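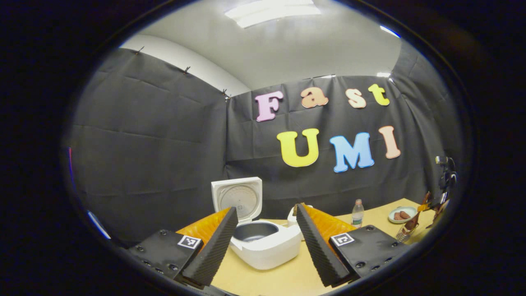 Rice cooker on the tan table, lid up, pot in.

June 25, 2018

Rice cooker and table setup, small room

Moved the white cooker to the middle of the table this morning. It had been over on the left end since January, and with the lid open it kept catching the curtain. Where it is now the lid goes all the way up and stays there without touching anything. Left it open for an hour to air out after washing.

Merike asked why the rice on the Lerach runs was coming out gluey. Went back through the sheets. Half of the batches were measured with the cup that came with the cooker and half with the kitchen cup, which is bigger, and whoever wrote them up put "1 cup" either way. Threw nothing out, but the Lerach batches can't be compared with the Mamen ones. From now on weigh the rice. No cups in the notes.

Tried three batches today, same bag of Mamen rice, rinsed until the water ran mostly clear.

Batch 1. 120 g rice, water to the first line in the pot. Switched to warm after 17 minutes. Bottom layer stuck, top fine. A bit wet in the center.

Batch 2. Same rice, same line, lid kept shut ten minutes after the switch. Better. Still some sticking, but it let go when I ran the paddle around the wall.

Batch 3. Same again but with a 43 minute soak first. Softest of the lot, grains broke up when stirred. Rimantas liked it, I didn't. Would not soak this rice again.

So batch 2 is what goes on the card by the door. I crossed out the old times in pencil – someone with better handwriting can redo it.

Pot: the coating has a scratch near the bottom, on the side that faces the wall if you put the pot in with the lines to the right. Not through to metal as far as I can tell. Please stop using the steel spoon on it. The plastic paddle lives in the drawer under the kettle. If it isn't there, look in the dish rack.

Inner lid: wiped it with a damp cloth and then a dry one. The round inside face holds starch in the rings and it smells by the next morning if it gets closed up. Steam vent pulled out, rinsed and put back. It only goes in one way.

Table: wiped down before and after. Keep drinks and snack plates toward the back, behind the cooker. Had a puddle at the front edge last time from a bottle with the cap half on and it got under the Ulik folder. The folder has dried but the first two pages are wavy.

Curtains stay closed on that side. Merike wants them washed, and they do hold the smell of cooking. Awan can take them if we drop them off early. Need to measure first, as the last pair came back shorter.

To do
– new bag of rice, same kind
– label for the scale
– ask Rimantas where the second paddle went
– repeat batch 2 with double the rice, check for boiling over at the vent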